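How to Record Hand-Gripper Demonstrations You Won't Have to Throw Away

Skill level: you can install a package and you own a tape measure
Time: one afternoon for a first set, plus an evening you didn't plan on

There are plenty of pages telling you that a hand-held gripper makes robot teaching easy. Pick up the gripper, do the chore a few times, press train, and the arm does the chore. I have been through this with three different setups and I don't believe it. The recording part is easy. Getting recordings that a robot can use is slow, dull work, and most of it happens before you pick anything up.

This page covers picking up small packaged things from a cluttered table: snack packets, wrappers, cups. I chose it because soft packaging is where the sales demos get quiet. A wooden block has one shape. A bag of chips has a new shape every time you touch it.

Before you start

You need one or two hand-held grippers with a camera on each, a table, a cloth you can wash, and a pile of stuff with different surfaces. You also need the real arm, or at least its spec sheet, because step 1 depends on it. I use a recording tool called Skimero and a sorting script called Drakudex. Neither is special. If yours writes video, jaw opening and gripper position with matching timestamps, use yours.

Step 1. Find out what your arm can't do

Your wrist is better than the robot's wrist. It is also attached to an elbow and a shoulder that cheat for you all day long. If you roll the gripper over to get under a packet, and your arm can't make that roll in that corner of the table, the recording is junk. It will look perfect on video.

Move the real arm by hand to the four corners of the work area and try the tilts you expect to use. Write down which ones it refuses. Keep the sheet next to you while recording.

Step 2. Leave the mess alone

The usual advice is to start with a clean table and one object. I did that with the first set. The policy learned to find the only thing on a plain cloth, which a ten-line color filter could also do.

Put out boxes, jars, bags with handles, a toy or two. Things that shine and things that don't. Let them lean on each other. Change the pile between takes, but change it by small amounts, so that when a take goes bad you have some hope of knowing why.

Step 3. Get the grip right at the moment of closing

Come in slower than feels natural. Stop short of the object, line up the jaws, then close. With thin film packaging you want both fingers to meet the fold at the same time. If one side touches first it pushes the packet away, and you will correct for that without noticing, and now you have taught the robot a little sideways shuffle that makes no sense.

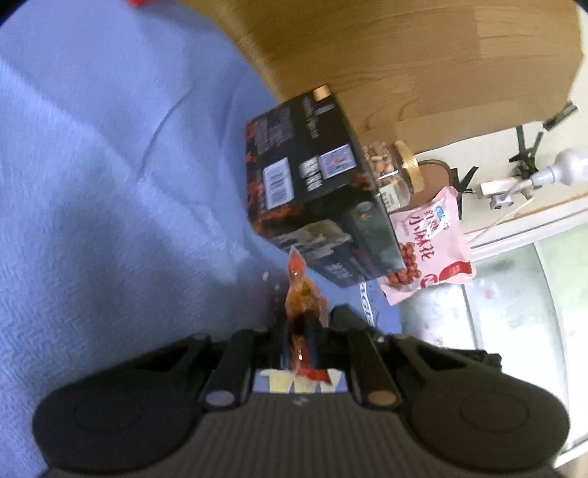
Close until the packet stops sliding and no further. People squeeze. I squeeze. On a hand-held tool you feel the resistance through the trigger, and the robot gets none of that feeling, only a number for how far the jaws moved. If you crush one packet and barely hold the next, the number tells it nothing.

Opened packaging is worth recording, but keep it in its own folder. It spills, it tears further, and it collapses differently from a sealed bag. In my tests, mixing the two in a small set made both worse. A bigger set might wash that out. I keep hearing that a bigger set would wash everything out, usually from people who aren't the ones recording it.

Step 4. Keep the takes short and the same shape

Each take should have a start, a reach, a close, a lift and a hold. Hold still at the end and count to two before you stop recording. Drakudex cuts takes at the stillness, and so do most scripts of this kind. If you fidget, you get cuts in the wrong place and you'll be fixing them by hand.

Don't rescue a bad take. If the packet slips, stop and mark it failed. A lot of guides say recovery moves are gold. They can be, if you record them on purpose, starting from the slipped position. A panicky grab at a falling packet is something else.

Step 5. Decide whether you need two hands

Most people don't, and they record with two because the kit came with two. A second gripper doubles your tracking problems. The one in front blocks the camera of the other, and both drift.

Use two if one object has to be held while the other hand works on it: opening a box, steadying a bag. For plain picking, put the second one down. If you do use both, pick which hand moves first and stick with it for the whole set. Noémie Gilbert wrote up a two-hand test on the Akel message board in January with 34 takes where the leading hand kept switching, and the trained arms just hovered, each waiting for the other. I repeated it with my own gear and got the same standoff.

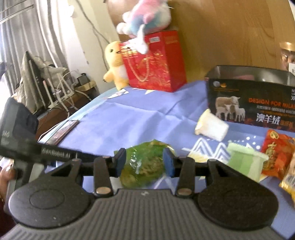

Written by Mireille Rey
Filed under: Teaching by hand, Grippers
Reading level: some experience helps

Step 6. Watch everything back

All of it, at normal speed, from the gripper camera and no other view. This is the evening you didn't plan on. What you are asking is whether you could do the task yourself with only that picture to go on. If the object vanishes behind the fingers well before the close, the robot is guessing from there on, and so would you be.

Out of 83 takes in my last set I threw away 18. The reasons, in order of how often they came up:

Object hidden by the jaws too early
Tilt the arm can't reach (see step 1, which I had skipped that day)
Squeezed too hard
Tracking jumped
Stopped recording before the hold

I would be wary of anyone who tells you they keep every take.

Step 7. Train small, test mean

Train on what you kept, then test on a table you did not record. Move the lamp. Swap the cloth. Use a brand of snack that never appeared. Run the test enough times that one lucky pick doesn't cheer you up.

Write the failures down with the same care as the successes. The Deschamps test sheet is fine for this, or a notebook. If it fails mostly on shiny film, record more shiny film. If it fails all over the place, more takes probably won't help and you should go back to step 3 and look at how you close.

Is it worth it?

For picking, compared with driving the arm by remote control, yes, a bit. Remote control is slower for me and I get tired sooner, but every single take is something the arm can do, because the arm did it. With the hand-held tool I record faster and discard more. Once I add the evening of watching, the gap gets pretty thin.

For anything that needs force, such as tearing, twisting or pressing a lid shut, I still use remote control and grumble about it.

Common problems

Position jumps in the middle of a take: plain walls and a plain cloth give the tracking little to hold on to. A patterned cloth helped in my case.

Jaws read as open when they are closed: calibrate again after every battery swap. The manual says you don't have to. Mine needed it.

Skimero drops video when two grippers are connected: put them on separate USB ports, on separate sides of the laptop if you can. A hub made it worse.

Works on the recorded table and nowhere else: see step 2, and change the pile more often than I told you to.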